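Duda 共享工坊 分拣机械臂项目招募参与者

发布日期：2021年5月15日
地点：Clonville，Duda 共享工坊，后院一层
联系人：Zuzanna Michalski

Duda 是一间会员制的共享工坊，有木工间、金工间和一间电子间。去年冬天起，几名会员在后院一层搭一套机械臂抓取台，项目名叫 Fendura。目标很具体：把一堆混在一起的小物件放进金属料箱，让机械臂逐件抓起，放到指定的位置。料箱里的东西不固定，形状、颜色和大小都会换。

项目目前由 Witold Sobczak 负责机械和夹爪，Leokadia Górecki 负责控制程序，Zuzanna Michalski 负责场地、排班和记录。台架已经立起来，手臂能动，急停和限位都接好了。接下来要做的是大量重复的抓取试验，以及夹爪的修改。三个人的业余时间不够用，所以公开招募。

招募对象

本次招募三类参与者，可以兼任，报名时请写明想做哪一类。

操作员，三人。按排班到场，用手持示教器移动手臂，执行抓取，每次抓取后填写记录表。不要求有机器人经验，但要能按步骤做事，能接受一个下午反复做同一个动作。第一次上机前必须完成安全培训。

夹爪制作，一人。会用台钻和锉刀，看得懂简单的零件图。现在用的是金属夹爪，手指的形状还要改。抓扁平的东西时，指尖容易先碰到箱底；抓圆的东西时，物件会往箱角滚。会车床更好，不会也可以，Witold 可以带。

数据整理，一人。把纸质记录表录成电子表格，核对编号，把失败的抓取按原因分类。这一类可以在家做，每月到工坊对一次账即可。

时间安排

试验期从录取后开始，到八月底结束，共分五轮。每一轮换一批物件，也可能换一组夹爪手指。操作员每轮至少到场三次，每次一个下午。如果中途不能继续，请提前一周告知，方便重新排班。

夹爪制作的时间可以自己定，只要在下一轮开始之前交出要换的零件。

工坊晚上十点关门，机械臂晚上九点以后不开机。楼上有住户，这一条没有例外。

我们提供什么

全部试验材料和护目镜由项目承担。参与者在试验期内可以免费使用金工间和电子间，木工间仍按会员价收费。操作员和夹爪制作每次到场有一笔交通补贴，数额在面谈时说明。茶和咖啡在走廊的柜子里，喝完自己洗杯子。

没有工资。试验期结束后，如果项目继续，参与过的人优先加入下一阶段。项目的图纸和程序都会公开，参与者的名字写在文档首页，不愿意署名的请说明。

我们不提供住宿，也不开具实习证明。学生如果需要学校盖章的表格，请先问清楚学校接不接受由个人项目负责人签字。

报名条件

年满十八周岁。能看懂中文操作说明，会基本英语更方便，控制器的菜单是英文的。能到 Clonville 现场，数据整理除外。愿意遵守工坊的安全规定。

以下情况请不要报名操作员：近期手部有伤；服用会引起嗜睡的药物；只想来看一看。想看的人可以参加开放日，日期会贴在工坊门口和网站首页。

之前参加过 Aststead 那边机械小组的人可以直接报名，培训记录带来，安全培训可以只做后半部分。

台上的工作内容

操作员的工作都围绕一只料箱进行。料箱放在木桌上，后面两角用橙色手柄的弹簧夹夹住，手臂从右侧伸入。每次放进去的东西不多，但形状差别大，有圆环状的，有圆柱，也有带圆凸点的绿色方块。夹爪要压得很低，手指贴近箱底，所以下降那一段必须用慢速。
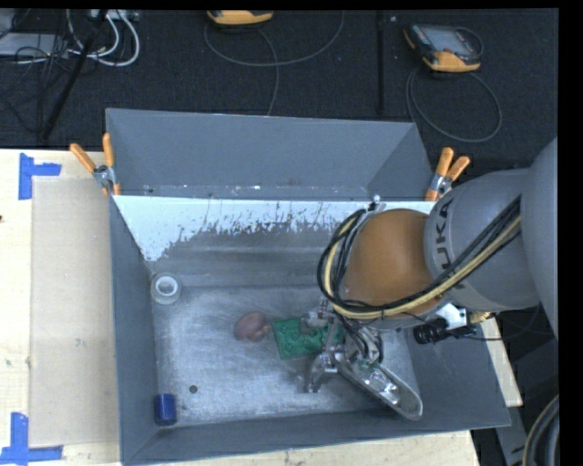 每次抓取的步骤

1. 按当轮的物件清单把东西放进料箱，不要刻意摆整齐。
2. 检查弹簧夹是否夹紧，用手推一下料箱，不动才可以继续。
3. 确认身体和袖口都在手臂活动范围以外，然后拿起示教器上电。
4. 移到目标上方，改慢速，下降，合爪，提起。
5. 提起后停住，数到五，没有掉落才算成功。
6. 放到指定位置，松爪，退回起始点。
7. 填写记录表。失败也要写，写清楚是滑脱、碰箱壁还是没有夹到。

任何时候手要伸进料箱，先停机。夹爪停在低位时也一样。听到异响、闻到焦味或者看到线缆被拉紧，按急停，叫当班负责人，不要自己复位。

安全培训

培训一次做完，一个下午，由 Witold 和 Leokadia 主持。内容包括急停位置、示教器的使能键、慢速和快速的切换、线缆的走向，以及断电后如何挂牌。最后每人独立完成一次空载移动和一次抓取，由主持人签字。没有签字的人不能上机。

请穿合脚的封闭鞋，长发扎起来，不戴手链和围巾。手套在操作时也不戴。

报名方式

写一封邮件给 Zuzanna Michalski，地址见工坊网站的联系页，标题写“Fendura 报名”加上类别。正文请写：姓名，住在哪一区，每周哪些时段有空，做过什么动手的东西。不需要正式简历，报夹爪制作的人请附一两张自己做过的零件照片。

收到邮件后会有回复，合适的人约到工坊面谈，顺便看一下台架。面谈半小时左右，夹爪制作的面谈会请你现场锉一个小件。

名额满了会在本页注明。有关场地和无障碍通道的问题也发到同一个邮箱，后院入口有一级台阶，需要坡板的请提前说。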